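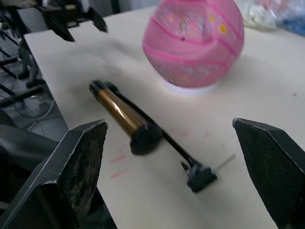
Sharing Bicycles in Cloltthorpe: What We Learned
Natália Arruda, 1 October 2020

When I started this project in June I thought I would be writing mostly about bikes, and I ended up writing mostly about hills. Cloltthorpe has about 2,000 students, and I handed out 80 surveys near the library, hoping to learn why so few of us ride to class. People were wonderfully generous with their answers — one kind soul filled the back of the page too! The road up from Udberg came up again and again, along with flat tires and the lack of a dry place to park. My next step is to ask the same questions over in Prata.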